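# Shelf Life and Weight Loss in Stored Onions: Effect of Crate Type and Ventilation

Course project report, Postharvest Technology, second semester

## 1. Introduction

Bulb onions are among the few vegetables that can be kept for months without refrigeration, provided that they are cured well and stored dry. Losses in storage come from three sources: water lost through the outer scales, sprouting, and rot. The proportion of each depends on the cultivar, the curing conditions, and the movement of air through the stack.

Small growers in our district mostly store onions in whatever containers are on hand. At the Ukuvine farm, where the bulbs for this project were grown, two types have been in use side by side for several seasons: slatted wooden crates and solid-sided plastic tubs with a perforated base. The farm had no records comparing them. The purpose of the project was to measure weight loss, sprouting, and rot in both container types under two ventilation settings, and to decide whether replacing the tubs would be justified.

The work was limited to one cultivar and one storage building. Results should be read with that in mind.

## 2. Background

Freshly lifted onions carry a high moisture content in the neck and outer scales. During curing, the neck closes and the outer scales dry into a papery layer that slows further water loss. A bulb with an open neck loses water faster and is more likely to be entered by neck rot fungi.

Once cured, the bulb continues to respire. Respiration releases heat, carbon dioxide, and water vapor. In a shallow layer these leave without difficulty. In a deep container with closed sides, the air between the bulbs can become more humid than the air in the room, which favors root growth and surface mold. Forced ventilation reduces this difference, but moving air also carries water away from the bulbs and raises direct weight loss. The two effects pull in opposite directions, and the best setting is usually a compromise.

Temperature matters as well. Onions sprout least when kept either near freezing or well above room temperature, and most readily in the range between. The building used here is unheated, so the bulbs passed through the unfavorable range in the first weeks of the trial and again at the end.

## 3. Materials and Methods

### 3.1 Bulbs

The cultivar was Farnar, a yellow storage type. Bulbs were lifted in September, cured under cover, and topped by hand. Bulbs with thick necks, visible damage, or double centers were removed before the trial. A total of 1,802 bulbs were accepted.

### 3.2 Containers

Both container types held a similar volume. The wooden crates had gaps between the slats on all four sides and in the base. The plastic tubs had solid sides and drainage holes in the base only. All containers were brushed out and aired for a week before filling. They were stacked three high on pallets, with a hand's width between stacks.

### 3.3 Ventilation

The store has two bays separated by an insulated partition. In the first bay, air was exchanged only through the louvers at each gable end. In the second, a Zunora wall fan ran on a timer, set to operate for part of each night. The fan was switched off when the outdoor air was more humid than the air in the store, which was checked on a wall hygrometer at the evening visit.

This arrangement gave four treatments:

| Code | Container | Ventilation |
|---|---|---|
| WN | Wooden crate | Natural |
| WF | Wooden crate | Fan |
| PN | Plastic tub | Natural |
| PF | Plastic tub | Fan |

Because each ventilation setting was present in one bay only, bay and ventilation cannot be separated statistically. This is the main weakness of the design and is discussed further in Section 5.

### 3.4 Weighing and inspection

Containers were weighed every Wednesday on a platform scale. The empty weight of each container was recorded before filling and subtracted. The wooden crates take up moisture from the air, so two empty crates were kept in each bay and weighed on the same day to obtain a correction. The correction was small but was applied throughout.

Bulbs were inspected individually at the start, at the midpoint, and at the end. Sorting was done on a bench under strong light so that faint mold at the neck would not be missed. A bulb was recorded as sprouted when green tissue was visible above the neck, and as rotten when any scale was soft under thumb pressure. Rotten bulbs were removed at each inspection and their weight entered separately, so that it would not be counted as water loss. 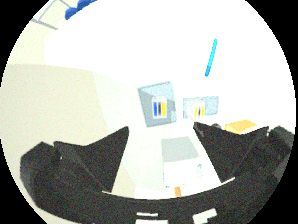 Temperature and relative humidity were logged at the center of one middle container per treatment and at one point in the open air of each bay. The loggers were checked against each other in a closed box for two days before the trial. One logger read consistently high for humidity and was replaced.

### 3.5 Analysis

Weight loss was expressed as a percentage of the initial net weight. Treatment means were compared at the final weighing. Sprouting and rot were expressed as a percentage of the number of bulbs at the start. The storage period was 17 weeks.

## 4. Results

### 4.1 Temperature and humidity

The two bays followed the outdoor temperature with a delay of several hours. The fan bay was slightly cooler at night through the autumn, and there was little difference between bays in midwinter.

Humidity inside the wooden crates stayed close to that of the surrounding air in both bays. Inside the plastic tubs it was higher than in the bay at almost every reading. The difference was largest in October, when the bulbs were still warm from the field and respiring strongly. In PN, condensation was found on the inner walls of the bottom tubs on three visits. No condensation was recorded in PF.

### 4.2 Weight loss

Direct weight loss was highest in WF and lowest in PN. The curves for all four treatments were steep in the first weeks and then flattened. In WF the curve remained somewhat steeper than the others until the end of the trial.

In the wooden crates, bulbs along the outer edge had looser and more brittle outer scales than those in the middle. Skin that had come away collected in the base of the crates and partly blocked the gaps. It was cleared at the midpoint inspection.

### 4.3 Sprouting

Sprouting was low in all treatments until the midpoint and increased toward the end, as expected from the rise in temperature. PN had the most sprouted bulbs, followed by PF. The two wooden crate treatments could not be distinguished from each other. Short roots were present at the base plate of many bulbs in PN, including bulbs with no visible sprout.

### 4.4 Rot

Rot accounted for the largest difference between treatments. Most affected bulbs were in PN, and within that treatment most were in the bottom tubs. Neck rot was the dominant type. A smaller number of bulbs showed black mold under the first dry scale, which did not extend into the flesh and was recorded as a surface defect.

Once rotten, sprouted, and surface-marked bulbs were set aside, 562 bulbs were downgraded or discarded across the whole trial. More than half of these came from the plastic tubs under natural ventilation.

## 5. Discussion

The low weight loss in PN is misleading if taken alone. The bulbs kept their water, but they did so in air humid enough to encourage roots and mold, and the saving was more than cancelled by rejected bulbs. When the marketable weight at the end is considered, the order of treatments is WN, WF, PF, PN, with only a narrow gap between the first two.

For wooden crates, the fan brought no clear benefit. The slats already allow enough exchange, and additional air movement increased drying. For plastic tubs, the fan made a considerable difference, and PF came reasonably close to the crates.

Several limitations apply:

- Ventilation was confounded with bay. The fan bay is on the north side and receives less sun. Part of the difference attributed to the fan may be due to this.
- The fan was controlled by hand on the basis of one evening reading. On nights when the weather changed, it may have run in humid air.
- Only one cultivar was used. A softer type would probably have shown higher losses and possibly a different order.
- The midpoint inspection required every container to be emptied and refilled. This aired the tubs and may have reduced rot in PN compared with undisturbed storage.

The cost comparison is simple. The farm estimates that replacing all the tubs with Panasiuk slatted crates would cost $3,000. Running the existing fan costs little by comparison, and the tubs are in good condition. On this basis full replacement is difficult to justify in a single year.

## 6. Conclusions and Recommendations

1. Slatted wooden crates under natural ventilation gave the highest marketable weight.
2. Plastic tubs should not be used for long storage without forced air. Where they are used, they should go in the fan bay and be emptied first.
3. The fan should be controlled by a humidity switch comparing indoor and outdoor air – the evening check is too coarse.
4. Tubs should be stacked no more than two high, with the bottom tub raised clear of the pallet boards.
5. Replacement with slatted crates can be spread over several seasons as tubs wear out.

A repeat of the trial should exchange the ventilation settings between the bays halfway through, or place a fan in each bay and alternate by season. It would also be useful to drill side holes in a set of tubs and include them as a fifth treatment, as this would cost almost nothing and the drill bits are already in the farm workshop.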